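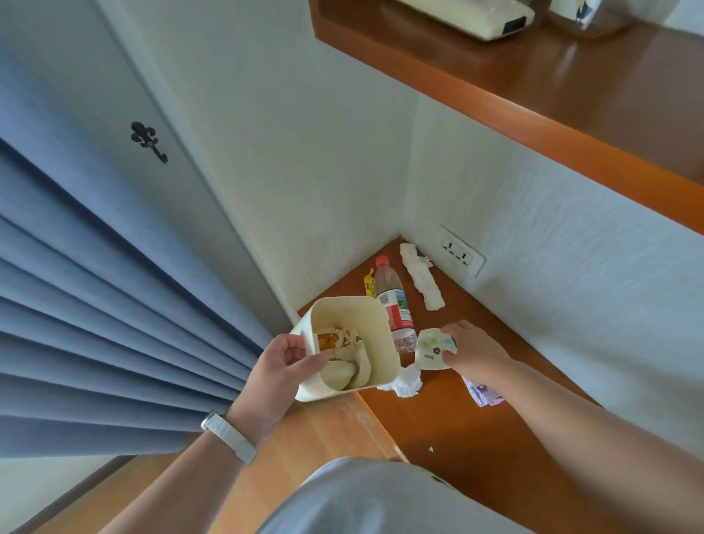

스쿠브소프(Skuvthorpe) 해상풍력 운영기지 방문기: 피치 베어링 시험대와 부품 창고

북해 연안의 스쿠브소프 항에 있는 해상풍력 운영·정비 기지가 업계 관계자를 대상으로 시설을 공개했다. 운영사 쿠스카(Cusska)는 정비동, 부품 창고, 관제실을 차례로 안내했고, 같은 부지에 입주한 자야와르데나(Jayawardena) 시험소는 피치 베어링 시험대의 가동 모습을 보여 주었다. 관심은 대부분 시험대에 쏠렸으나, 운영 측면에서는 창고와 선박 배정 방식에도 기록해 둘 내용이 있었다.
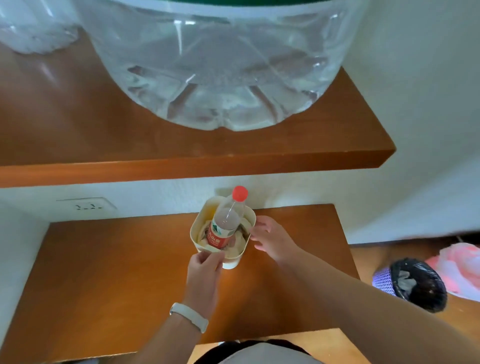

마리우스 마리네스쿠(Marius Marinescu)
해상풍력 운영·정비 담당 기자
2026년 6월 7일

기지는 외항 방파제 안쪽에 있다. 정문에서 안전 교육을 받고 안전모, 보안경, 반사 조끼를 착용한 뒤 입장했다. 부두 구역은 별도 통제선으로 구분되며, 승무원 이송선이 접안해 있는 동안에는 방문자의 출입이 제한된다. 이날은 오전에 이송선이 출항한 뒤 부두로 나갈 수 있었다.

쿠스카가 담당하는 단지는 단기 15MW급 터빈으로 구성되어 있다. 기초는 모노파일이고, 트랜지션 피스 없이 타워를 직접 볼트로 체결하는 형식이다. 플랜지 접합부의 볼트 장력은 정기 점검 때 초음파로 측정한다. 안내를 맡은 정비 계획 담당자에 따르면 최근의 작업 계획에서 비중이 커진 항목은 볼트가 아니라 피치 계통이다. 블레이드가 길어지면서 피치 베어링이 받는 모멘트 하중이 커졌고, 미세 각도 왕복 운동이 반복되는 구간에서 궤도면 마모가 먼저 나타난다고 한다.

피치 베어링 시험대

시험동은 정비동 뒤편의 단층 건물이다. 내부에는 시험대 2기가 마주 보고 설치되어 있다. 한쪽은 축하중과 전도 모멘트를 동시에 가하는 정하중 시험용이고, 다른 쪽은 왕복 운동 내구 시험용이다. 두 시험대는 유압 동력 장치를 공유하므로 최대 하중 시험은 동시에 진행하지 못한다. 시험 일정표를 보면 정하중 시험을 짧게 묶어 처리하고, 나머지 시간을 내구 시험에 배정하는 방식이다.

방문 당시 내구 시험대에는 베르크몬트(Berkmont)가 공급한 복열 4점 접촉 볼 베어링이 장착되어 있었다. 시험 대상의 관리 번호는 3502였고, 시험 계획서와 계측 화면에 같은 번호가 표시되어 있었다. 외륜은 허브를 모사한 강성 어댑터에, 내륜은 블레이드 루트를 모사한 어댑터에 체결된다. 자야와르데나 시험소는 허브 쪽 어댑터의 강성을 실제 주물 허브에 맞추기 위해 보강 리브의 위치를 조정했다고 설명했다. 어댑터가 지나치게 단단하면 볼 하중 분포가 실제보다 고르게 나오고, 그 결과 수명이 과대평가된다.

시험 조건은 다음과 같이 소개되었다. 하중 이력은 실제 단지의 운전 기록에서 추출한 뒤 블록 단위로 재구성한다. 각 블록에는 개별 피치 제어에 해당하는 소각 왕복과 정지 상태에서의 진동이 포함된다. 블록 사이에는 윤활유막을 회복시키기 위한 큰 각도의 회전이 들어간다. 이 회전의 빈도가 이번 시험의 변수이다. 빈도를 높이면 마모는 줄어들지만 그만큼 발전 손실과 구동부 부담이 늘어난다. 시험소는 두 효과의 균형점을 찾는 중이며, 결과 수치는 공개하지 않았다.

계측 항목은 구동 토크, 궤도면 온도, 변형률, 그리스 시료의 철분 농도이다. 그리스는 배출구에서 일정 주기로 채취한다. 채취 위치에 따라 농도 편차가 크다는 질문이 나왔는데, 담당 연구원은 원주 방향의 여러 배출구에서 따로 채취하고 평균값 대신 최댓값의 추이를 본다고 답했다. 운영 단지에서도 같은 방식을 적용하는지 묻자, 현재는 하중이 집중되는 구간에서만 채취한다고 했다. 허브 내부의 작업 공간과 체류 시간이 제한되기 때문이다.

시험동 내부의 소음은 예상보다 낮았다. 유압 동력 장치가 격벽 뒤에 있어 시험대 옆에서도 대화가 가능하다. 다만 시험대 하부의 배관 피트는 덮개가 닫혀 있어 볼 수 없었다.

부품 창고

창고는 세 구역으로 나뉜다. 소모품, 전장품, 대형 기계 부품 순으로 부두에서 가까운 곳부터 배치되어 있다. 승선 전에 가져가는 품목은 대부분 소모품이므로 동선은 합리적이다. 전장품 구역은 습도를 관리하며, 컨버터 모듈은 밀봉 포장 상태로 보관한다. 보관 기간이 긴 커패시터는 주기적으로 재충전한다.

작업 키트 운용 방식은 눈여겨볼 만했다. 작업 지시서가 확정되면 해당 터빈에서 쓸 공구와 부품을 하나의 양중 가방에 미리 담고, 가방별로 중량을 측정해 터빈 크레인의 인양 순서까지 표시한다. 키트 구성에 걸리는 시간은 표준 작업 기준으로 60분이다. 과거에는 기술자가 출항 당일 직접 부품을 찾았고, 누락 품목 때문에 같은 터빈을 다시 방문하는 경우가 있었다고 한다. 재방문 건수의 변화에 대한 자료는 제시되지 않았다.

피치 베어링 본체는 이 창고에 두지 않는다. 교체에 블레이드 분리와 대형 양중 장비가 필요하므로, 예비품은 중량물 부두가 있는 다른 항만에 보관한다. 스쿠브소프에는 씰, 그리스 펌프, 피치 구동 모터와 감속기만 있다.

관제실과 선박 배정

관제실에서는 유의파고와 파주기, 조류 예보를 바탕으로 선박별 접근 가능 시간을 산출한다. 종전에는 유의파고 하나만으로 출항 여부를 정했으나, 올해 2월부터 선박의 운동 응답을 반영한 기준을 함께 쓴다. 같은 파고라도 주기와 접근 방향에 따라 선수 펜더의 미끄러짐 가능성이 달라지는 점을 고려한 것이다. 최종 판단은 여전히 선장이 현장에서 내린다.

화면에는 터빈별 작업 우선순위가 표시된다. 순위는 정지로 인한 손실 전력량, 고장의 진행 가능성, 필요 인원으로 계산한다. 담당자는 피치 계통 경보의 거의 대부분이 전기 쪽 원인이며 베어링 자체의 문제는 드물다고 말했다. 그러나 드문 경우의 수리 비용이 크기 때문에 시험소의 결과를 우선순위 계산에 반영하는 작업을 진행하고 있다. 방식은 구동 토크의 장기 추세를 별도 지표로 추가하는 것이다. 풍속과 온도의 영향을 보정해야 하는데, 저온 시동 직후의 자료는 그리스 점도 때문에 신뢰도가 낮아 제외한다.

질의응답

마지막 순서는 정비동 회의실에서 열린 질의응답이었다. 블레이드 앞전 침식 보수와 관련한 질문에 쿠스카는 로프 접근 작업을 기본으로 하고 있으며 작업 가능한 습도 조건이 가장 큰 제약이라고 답했다. 베어링의 현장 보수 가능성에 대해서는 궤도면 손상이 확인되면 보수하지 않고 운전 조건을 제한한 뒤 교체 시기를 정한다는 방침을 밝혔다.

자야와르데나 시험소는 내구 시험이 끝나면 베어링을 분해해 궤도면 형상을 측정하고, 그 결과를 베르크몬트와 공유할 예정이다. 분해 시점은 누적 블록 수와 철분 농도 추이에 따라 결정한다. 시험소는 다음 대상으로 롤러형 피치 베어링을 검토하고 있으며, 이 경우 어댑터를 새로 제작해야 한다.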